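Trundwood Guest House: Frequently Asked Questions

What time can I check in?

Check-in opens at 3 p.m. and the front desk is staffed until 8. If you will be later than that, call us before you leave home and we will give you a code for the side door on Custlow Street. Your key will be in an envelope with your booking number on it.

What time is checkout?

Checkout is at 11 a.m. A later checkout can be arranged on most days outside August. Ask at the desk the evening before. There is no charge for the first hour.

Can I leave my bags?

Yes. Bags can be left in the locked closet behind the desk before check-in and after checkout. Please pick them up by 6 p.m. We do not store bikes in the closet, but there is a covered rack in the yard.

How do I get to you from Erngate station?

Leave by the main exit, turn left and follow the road down to the bridge. We are on the far side, next to the hardware store. It is a ten-minute walk with a small bag and longer with a big one, and the last part is uphill. The number 607 bus stops across from the station and again at our corner. It does not run on Sunday evenings.

Is there parking?

There are five spaces behind the building. They cannot be reserved. When they are full, guests use the public lot by the river, where overnight parking is free but the gate closes to incoming cars at 10 p.m.

Is breakfast included?

Breakfast is included in all rates except the single-night weekday rate. It is served from 7 to 9:30 in the Amini Room on the first floor. There is hot food, cereal, fruit and bread. Let us know about allergies when you book, and remind us when you arrive. Guests leaving before 7 can have a packed breakfast if they ask by the night before. 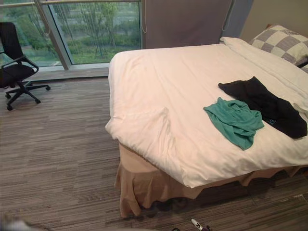
Rates are per room and not per person, and they go up for stays that include a Friday or Saturday night. The rate on your confirmation is the one you will pay, even if the price on the website changes later. Bedding is part of the rate, so there is no need to bring your own. A large bed is made up with a white duvet and a white pillow, and there may be a patterned one as well, like the gray and beige checkered pillow against the wall. Towels are also included. Tax is added at the end of the bill.

Can I get a different pillow or an extra blanket?

Yes. We keep foam pillows and wool blankets in the hall cupboard on each floor. Help yourself, or ask at the desk. If you are allergic to feathers, tell us at least a day ahead so that the whole bed can be changed.

Do you clean the room every day?

No. Rooms are cleaned on the third day of a stay. Before then, leave used towels at the desk and we will swap them. If you do not want anyone to come in, hang the card on the outside of the door. Trash can be left in the hall before 10 a.m.

Do you allow pets?

Dogs are allowed in the two ground floor rooms that open onto the yard. There is a flat fee for cleaning, charged once per stay. Dogs may not be left alone in the room and are not allowed in the Amini Room during breakfast. We cannot take cats.

Are there stairs?

Yes, and there is no elevator. The ground floor rooms have one low step at the door. We have a ramp for it, which can be put down before you arrive. The bathrooms in these rooms have a walk-in shower with a grab bar.

Is there Wi-Fi?

Yes, in every room and at no charge. The password is on the back of the key tag. The signal is weaker on the top floor at the street side. If you need to make video calls, ask for a room facing the yard.

Can I do laundry?

There is one washer and one dryer in the basement. Both take quarters. They are open to guests from 8 a.m. to 8 p.m., except on Thursday mornings, when we use them ourselves.

What if I need to cancel?

You can cancel without charge up to 6 p.m. two days before arrival. After that we charge for the first night. Bookings made through other websites follow the rules of those sites, and we cannot change or refund them from here.

I left something behind. What should I do?

Call or email with your room number and the date you left. We keep lost items for eight weeks. We will mail them if you cover the postage. Food and open toiletries are thrown out.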